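Program Notes on "The Bratora Ledger"

The spring film series at the Jukwood closed this month with "The Bratora Ledger", a crime drama directed by Kagiso Mnguni. The film is set in a river port in the last winter of a foreign occupation, where a customs clerk named Van Leeuwen is ordered to list the contents of a bank vault before they are shipped abroad. The list contains 1,678 entries. One of them is false, and three parties want to know which.

Mr. Mnguni keeps the theft itself short. Most of the running time is given to paperwork, meals and waiting, and the first 40 minutes pass without a raised voice. Viewers who expect a chase will need patience - the only one takes place on a staircase. 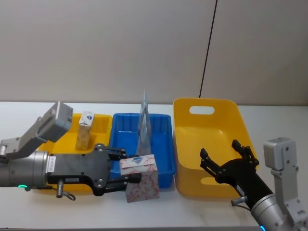
On the Performances

Levente Pintér plays the clerk with great restraint. His scenes with the harbor master are the strongest in the film, particularly the supper at Birno, where both men know that the ledger has been altered and neither may mention it. The supporting roles are less even. The rival gang is drawn too broadly, and its leader is given a speech that belongs in another picture.

On the Ending

The final reel will divide audiences. This writer found it abrupt on first viewing and fair on the second. The print shown at the Jukwood was subtitled throughout, although several of the songs were left untranslated.

Posted 31 May 2018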